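# The Small End of the Can

In the storeroom behind Moschos, a shop for drinks and tobacco on the main street of Nostiseo, there is a wall which customers do not see. It begins at the height of the knee and finishes where the ceiling comes down, and it is full of empty cans. They lie on their sides with the lids looking out to the room, so the first impression is of many small round faces, mostly silver, with some gold, some red, some green and a growing group of black.

The wall belongs to Thodoris Karamanlidis. He has worked in the shop for 30 years and he has collected for almost as long. In his notebook the last number is 3206, but this includes the doubles. Without the doubles it is 2874.

"People collect cans for the front," he told me. "They want the picture and the name. I like the front also, but the front is only printing. The lid is the part that does something."

I came to him with a simple question. I had noticed that more and more of the drinks in my own refrigerator are sold in tall thin cans, and that the lids of these cans often have a color. When I was a child a lid was a silver thing with a silver tab. I wanted to know when it changed. He could not give me a year, and he apologized for this twice. He gave me coffee and took down a tray.

The first can he put on the table was from before his time, bought at a market from a man who sold old tools. It has a flat lid with no tab at all. To drink from it you needed an opener with a sharp point, and you made two holes, one for the drink and one for the air. The second had the old ring that you pulled away completely, together with a tongue of metal. Karamanlidis remembers the beach in those summers and a scar on the foot of his brother. With cans of this kind he keeps the ring also, when he has it, in a paper envelope with the same number as the can.

After this come the tabs that stay. Almost everything on the wall is of this type, and for a visitor they all look the same for the first hour. Then you begin to see. The hole for the finger can be round, or wide, or a rectangle with soft corners. The mouth can be narrow like an egg, or large, for the people who drink fast. Around the mouth there are raised lines pressed in the metal, which make the lid stiff and guide the place where it must break. In the middle is the rivet. It is made from the metal of the lid itself, pushed up in a little button and then pressed flat over the tab.

"Look at the rivet with a lamp from the side," he said, and he gave me the lamp. On a silver lid I saw not very much. On a black lid the rings around the rivet came out one after another, like the rings in water. He was very satisfied with my face.

The color is, for him, the most interesting news of the last years. A lid can be colored all over, or it can be silver with only the tab in color. He has an orange tab on a silver lid from Uvine, a small producer of grape soda, who used it for one summer and then went back to plain. He has asked them for the reason by letter. They answered kindly and sent a case of soda, but they did not answer the question.

Black he finds the most difficult to keep. Each scratch shows as a bright line, and dust sits in the groove behind the rim, where a cloth does not arrive. He uses a soft brush, the kind that is sold for cleaning a camera, and warm water with one drop of dish soap. He does not polish. He does not open the can from above if he can avoid it, because a lid that was opened has lost half of its form. Instead he makes a small hole in the base with a nail, lets the drink run in a glass, rinses, and leaves the can to dry on a rack for one night. I tried the soda from such a glass. It had lost most of its bubbles, and he agreed that this is the price.

The slim cans brought him also a problem of furniture. The old shelves were made for the wide format, and the slim ones rolled in them every time a truck passed. He first put strips of cardboard between them, then cork. Now he has wooden racks with slats, where each can rests between two pieces of wood and stays quiet. He made the first rack in October from the sides of a fruit crate, and it is a little crooked. The later ones are better, but the crooked one has remained in use.

I asked if his family likes the wall. His daughter, he said, likes that it is in the shop and not in the house. She brings him cans when she travels, wrapped in socks, and she has learned to hold them by the body and not to press with the thumb, since a slim can, when it is empty, takes a dent from almost nothing.

What he is looking for at the moment is not rare. He wants the ordinary sparkling drinks of this year, the ones in every refrigerator, with a lid in good condition. Collectors of his age often have the expensive pieces and forget the common ones, he explained, and then after a while the common ones are nowhere. For this reason he checks the refrigerator of the shop each time a delivery comes, turning the cans under the light before the customers arrive. When a lid is clean, the can goes to the back room. He pays for it at the cash desk like everyone else.

Before I left I turned over the cans in my bag, bought for the bus. One had a dent in the rim. He looked at the other one for a longer time, and I left it with him. 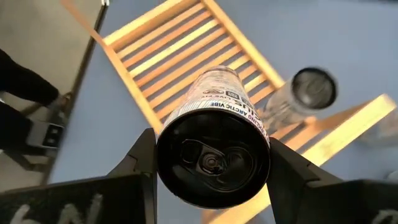
*Black lid, black tab: a slim can of Celsius in the Arctic Vibe variety, with a light wooden rack behind it.*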